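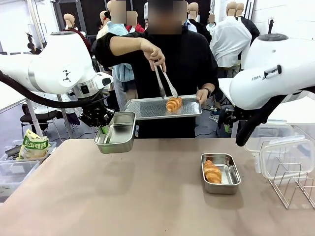

Reiko Honda told the interviewer that the hardest part of a breakfast counter is the last hour, when a full tray looks generous to the guest and looks like a loss to the kitchen. Similar remarks came up in many of the 44 interviews, and they set the terms for this section. The kitchens in the study wanted the counter to look well supplied until closing, and they also wanted little left on it at closing. Staff were aware that the two wishes pulled against each other. Few had been told which one should give way.

4.2 Display and leftover pastry at the counter

The eight sites were all staff dining rooms run under contract in the Okdale district and in the town of Dranavier. They differed in size and in opening hours, but each served breakfast from an open counter where guests helped themselves. Bread, rolls and filled pastries were set out in metal or plastic containers and topped up from a back kitchen. Observation ran for six weeks, with the main part falling in August. The coding guide was fixed on February 26, 2021, well before the first visit, and was not changed after that.

A total of 2307 pastry items were followed from the time they were set out to the time they were taken, moved, stored or thrown away. An item that was cut in two by a guest was treated as one item if any part of it left the counter. Broken pieces left in the bottom of a container were weighed with the crumbs and do not enter the count.

We expected leftovers to depend mainly on how well a kitchen could guess the number of guests. Guest numbers did matter, but they did not account for the pattern we saw. Sites with steady attendance could still end the morning with well-filled counters, while sites with uneven attendance sometimes ended with little. The more useful question was when the last tray had been brought out, and who had decided to bring it.

At most sites the decision was made by whoever was nearest the counter. A container that looked thin was filled again, often to the same level as at opening. Staff described this as a habit of the trade. Several had learned it in hotels, where guests who arrive late expect the same choice as those who arrive early, and they had carried it into dining rooms where the late guests were few and usually wanted coffee.

The size of the container played a part in this habit. A few rolls in a large pan look like the remains of a meal, and the same rolls in a small pan look like a fresh portion. Staff at two kitchens had worked this out for themselves and moved the food into smaller pans as the morning went on.
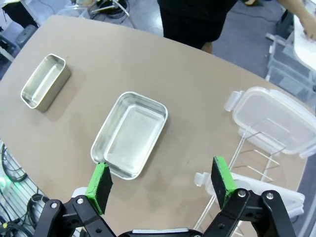
Moving food down in this way took little time once the smaller pans were kept within reach. Where they were stored in the back kitchen, or where they had to be asked for, the practice tended to lapse within a few days. One site ordered extra small pans during the study and then kept them on a high shelf with the catering dishes, and they were hardly used. Another kept them under the counter next to the napkins, and there the change of pan became part of the ordinary round.

Lids raised a separate matter. Pastry left uncovered dries at the surface, and pastry covered while still warm goes soft. Kitchens settled this in different ways. Some covered everything at a fixed hour. Some left the counter open until the end and covered only what was to be kept. The written rules supplied by the contractor, Garex, asked for covers "when not in service," and staff read this phrase in more than one way. For some it meant the hours when the dining room was locked. For others it meant any quiet spell in which no guest stood at the counter. Neither reading was corrected by a supervisor during our visits, and we did not find that either was plainly wrong.

The storage of uncovered and covered items also affected what could be done with them later. Pastry that had been covered in time was more often judged fit to be offered again at the afternoon break. Pastry that had stood open all morning was more often judged unfit, though the judgment was made by eye and by touch, and two members of staff at the same counter did not always agree. Pouran Heydari described pressing a roll lightly at the side, with a gloved finger, and deciding at once. Other staff members broke one item open and let it stand for the batch. 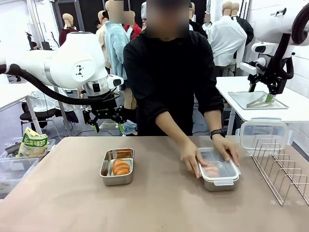

What counted as a leftover in this study? An item counted as a leftover when it was still on the counter at the posted closing time, whether or not it was later eaten, stored or given away.

The rule has a cost. It places a roll that was served again in the afternoon in the same group as a roll that went into the bin. We kept it all the same, for the sake of a clear stopping point. What happened after closing was recorded in a second column, and the two are reported apart in the tables. Readers who are mainly interested in discarded food should use the second column. Readers interested in how kitchens plan and fill a counter will find the first more useful.

Staff meals made the second column hard to complete. At several sites the kitchen team ate from the counter after closing, with the knowledge of the manager and sometimes without any written rule allowing it. We recorded such items as eaten. We did not record by whom, and we asked observers to leave the room during the staff meal so that people would not feel watched at table. The figures for this part of the morning rest on a count before the meal and a count after it.

Item type also had to be settled in advance. The counters carried plain rolls, seeded rolls, croissants, filled croissants, Danish pastry and small cakes, and names for these differed from one kitchen to the next. We used the Takagi list, a simple grouping by dough and by filling, in which a plain croissant stands alone as a type. The list was easy to learn, and observers seldom needed to check it after the first visits. The main trouble came with items made from leftover dough, which some kitchens shaped like croissants and baked with a sweet glaze. These were placed with the plain croissants unless a filling could be seen or was named on the card.

The plain croissant is a useful type for a study of display. It is bought in ready to bake at all sites, so differences in skill matter less than they would for bread made on the premises. It is also light and takes up a good deal of room for its weight, which means that a container empties to the eye faster than it empties on the scale. Staff who filled by eye therefore topped up croissants more often than rolls. Figure 3 gives an idea of how much of a small insert one item can take up.
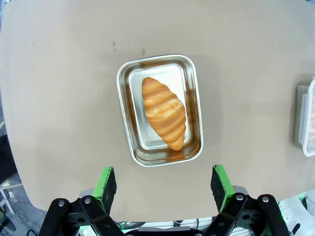
Figure 3. Croissant on the inner surface of a stainless steel tray.

When asked how many croissants should be on display shortly before closing, staff gave answers that varied widely, even within one kitchen. Managers tended to name a lower number than the people who filled the counter. The gap was smallest where the two groups worked the same hours and largest where the manager arrived after breakfast had ended. At one Dranavier site the manager had never been present for the last hour of service and had formed a view of it from the order sheets alone. Order sheets show what was baked. They do not show when it was set out, and a late tray and an early tray look the same on paper.

We therefore treat the time of the last refill as the main measure in the next section, and return to container size in Section 4.4, where the pans in use at each site are listed by depth.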